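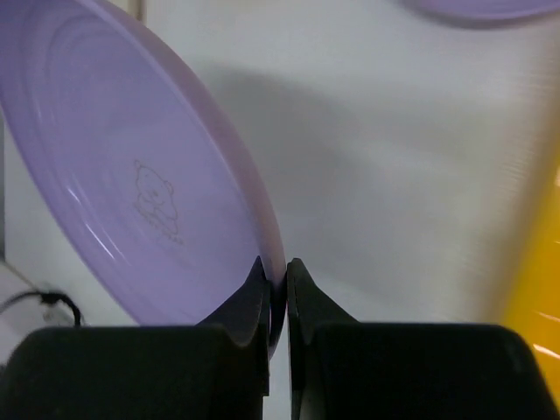 Words and pictures by Delia Avram | November 2024

Filed under: At the Table, Small Collections, Galleries

I have a thing about plates. Not the good ones (we have those, they live up high and come down when Dezső's parents visit) but the everyday ones, the ones that get used for toast and then for apple slices and then for toast again. I've been meaning to put a little gallery together for ages, and a few of you asked after the August post about lunch trays, so let's go!

The lavender one goes first because it's my favorite and it's my page. It's a proper soft purple, plastic, with ridges going around inside it like ripples in a pond, and a tiny bear in the middle drawn in thin gray lines. He has round ears and a round head and very little else going on. There's some writing under him that I can't read in the picture, so please don't write in to ask me what it says.

I love how little he is. Most plates with an animal on them go all in, a giant face right across the middle, and then you spend the whole meal eating mashed potato off somebody's forehead. This bear has room. You could get half a sandwich on either side of him. My friend Kulap Nilsuwan thinks he looks like he's waiting for a bus, and now I can't see him any other way.

The ridges are lovely until there's glare on them, and then you get one bright white streak and that's your whole photo. If you're shooting shiny plates at home, turn the plate and leave the lamp alone. I've moved lamps all over the house for this blog and turning the plate an inch has always done more good. Ridges also collect ketchup, by the way. A soft brush gets it out. The rough side of the sponge gets it out too, along with the shine, and I say that as someone who has ruined a green plate I was very fond of.

Now for the whole gang. The next one has five plates in it, and a yellow tray that I'd like to have a word about, because I get more questions about trays than about anything else I post.

It's a rectangle with rounded corners and low sides, and it's yellow yellow, the yellow of a school bus or a new raincoat. Three plates are stacked in it: the lavender on top, a peachy tan one peeking out beneath, and a black one at the bottom that you mostly see as a dark crescent around the edge. The other two are still out on the white table by themselves, a creamy one and a light orangey tan one, close together but not touching, each with a faint little diamond-shaped mark in the middle.

I'd never have put black with lavender if you'd asked me. Black plates always seemed like restaurant plates to me, the kind that come with three scallops and a smear. But look at it under the purple and the peach! It makes the other two look like sherbet.
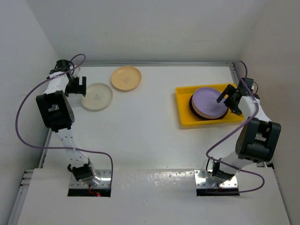
A few words on stacking

People have opinions about stacking. I got 34 comments the last time I brought it up, and Shafiq Barua (hello, Shafiq) wrote one that was longer than the post. He's a biggest-on-the-bottom man and will not be moved. Ibrahim Tijani stacks by how often he uses them, so his favorites are on top and the bottom plate hasn't seen daylight in years.

I stack by color, and I know that's silly. Dark at the bottom, pale on top, and then whichever one I'm in love with goes above all of them regardless of the rules. It does mean you're always lifting the same plate off to get at the others. I don't mind. I like saying good morning to it.

What I will be strict about is keeping them in a tray. I used to slide plates straight onto the shelf, and every time I wanted one from the middle the whole pile came forward with it. Now I pull the tray out, take what I want and push it back. Low sides are what you're after. With high ones you end up picking at the rims with your fingernails. Get a tray with a bit of floor left over at one end, too, so there's somewhere to put your fingers going in (or a couple of spoons, if you're carrying it outside).

And let it be a loud color if you can stand it. I had a gray one before and I was forever setting it down and losing it, in my own kitchen, in plain view.

On mixing colors

I started out wanting a matching set. I really did, I had the Werby catalog open on the table with the page folded down and everything. Then one plate cracked, and the color had been dropped, and I bought one that was nearly the same. Nearly the same is the worst thing a plate can be. It looks like a mistake every single time you set the table.

So now I go far apart. Cream, tan, peach, purple, black. The tans and creams are your quiet ones and you need more of them than you think, and then one or two can shout. If you're starting from scratch I'd get two quiet ones first, live with them for a month, and then go looking for your shouter. Thrift stores are wonderful for this. So are other people's moving boxes.

For food, cream is kindest to almost everything apart from plain rice, which vanishes. Black is fantastic under anything yellow or green, so scrambled eggs, corn, cucumber. Lavender is honest-to-goodness terrible with beef stew and gorgeous with strawberries. I haven't found the right food for light orange yet. Dezső made macaroni and cheese and we couldn't tell where dinner stopped.

Next time

Bowls! I have been putting bowls off, since mine don't stack with each other or with anything else, and the cupboard they live in is not fit to be seen. Give me a couple of weeks. If you have a plate with a very small animal on it, send me a picture, and do tell me if you can read what's printed underneath.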